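The Friday open mornings at Porilham began with a tin of biscuits and a sign taped to the door. I arrived early, having misread the bus timetable from Lemham, and was put to use carrying cups until Darlene Gill came down and rescued me. She has run the place for 11 years, and she still greets every visitor by hand, as it were, with a proper shake and a question about the journey.

Most people who come, she told me on the stairs, expect something out of a car factory, all sparks and shouting. What they get is a good deal closer to the washing up.

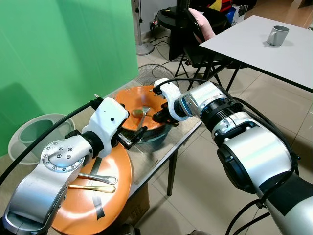
SATEMCOMBE, September

The two silver arms were at the little table when we came in, one to each side of an orange bowl with a spoon in it, and I don't mind admitting that the whole group of us went quiet. It's the sort of job you do a dozen times a day while thinking about something else altogether. Watching a pair of black grippers go about it, you find yourself leaning forward like a parent at sports day!

Vasilică Bălan, who looks after the arms and talks about them as some people talk about their allotments, says crockery is harder than it has any right to be. "A bowl is all curve," he told us. "You take hold of the rim, and then the spoon inside has its own ideas." He has been working on table clearing since the spring, and his notebook lists 228 attempts with bowls alone (he let me turn the pages, though his handwriting defeated me).

There were two more spoons waiting on a round orange tray, one silver and one gold-coloured, and a small girl at the front wanted to know which was the robot's favourite. Vasilică gave this serious thought and said he would have to ask.

Afterwards we were allowed to stay and chat, which I suspect is the part Darlene likes best. A retired school cook, Sunita Nguyen-Tran, told me she had once seen to 485 dinners a day and would have welcomed an extra pair of arms, whatever they were made of. She had plenty of advice on stacking, too, and Vasilică wrote some of it down.

Open mornings run every Friday from ten o'clock. There is room for 80 visitors, children are welcome, and the Lemham bus stops at the gate.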